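1/ OK, I've been promising this thread since June and my drafts folder is a mess, so I'm just going to post it. Reheating leftovers! My favorite kitchen topic, and the one I get the most replies about every single time.

2/ Background for new people: I cook one big batch of food and eat it for days. I live in Kakville, the good grocery store is a long bus ride away, and I really like stew. So a lot of my meals are second-day meals, and I've gotten very into making them taste as good as the first day.

3/ Rice first, because everybody asks about rice. Get it into the fridge quickly after cooking, spread out in something shallow. When you want it, break up the clumps with a fork, sprinkle a spoonful of water over it, cover it and heat it until it's steaming all the way through. The water is the whole trick. It comes back soft and fluffy and I get excited every time.

4/ Pasta with sauce already on it: splash of water or milk, lid on, medium power. Please try medium power! I ignored that button for years. Full power gives you lava edges and a cold middle. Medium takes longer and the sauce stays together.

5/ Pasta without sauce goes in a pan with butter until some of the pieces get crisp. I could eat this every night.

6/ Pizza. Dry skillet, low heat, lid on for the last bit so the cheese goes soft. The bottom gets crunchier than it was when it came out of the box. The slices from Oler (corner place by the bus depot, get the mushroom) are better this way than fresh and I will not be taking that back.

7/ Soup is the easy one. Pot, low heat, stir. The only thing I'd add is to taste it again before you serve it. Soup that sat overnight nearly always wants a squeeze of lemon or a pinch of salt. Lentil soup wants both, and more water than you think, it sets up like cement.

8/ Fried stuff goes in the oven on a rack. I know it feels silly to heat a whole oven for 6 chicken nuggets. I do it anyway and I'm happy.

9/ Somebody asked about containers. I use the old Buschmann glass ones with the snap lids, found at a yard sale, and I love them to an unreasonable degree. Any glass dish with a loose cover is fine. Leave a gap for the steam. A plate turned upside down on a bowl works great too, just grab it with a towel because it gets HOT.

10/ And put things in a ring! If you're heating something thick like mashed potatoes or chili, push it toward the sides and leave a hole in the center. The middle of the plate is always the slow part. Then stop halfway, stir, and let it stand 2 minutes at the end. The standing time counts as cooking, so don't skip it even if you're starving (I am always starving).
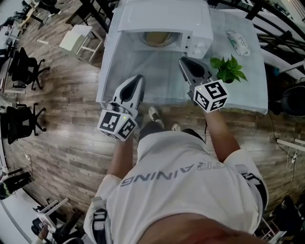 11/ Bread gets its own post. A stale loaf with a good crust: run it under the tap for a second, yes really, then straight into a hot oven for 8 minutes. It comes out crackling. I did this with a Dridov rye that I'd written off completely and ended up eating half of it standing at the counter with butter.

12/ Tortillas – damp paper towel, stack of them, a few seconds at a time. Or right over a gas flame with tongs if you have one and you're paying attention.

13/ Things I've given up on: french fries from a restaurant (chop them up and fry them with eggs, they make a wonderful hash), fish at work, and scrambled eggs. If you have a method for scrambled eggs I want to hear it. I've tried low power, I've tried a pan with cream, I've tried pretending they're fine.

14/ Wow, the last leftovers post got 2251 replies and I read so many of them over breakfast. The person who steams day-old dumplings on cabbage leaves – I tried it, it's fantastic, and then you get to eat the cabbage.

15/ Next thread is probably freezer stuff. Send me your questions about freezing cooked beans, I have a lot of feelings about beans. Going to go heat up some chili now.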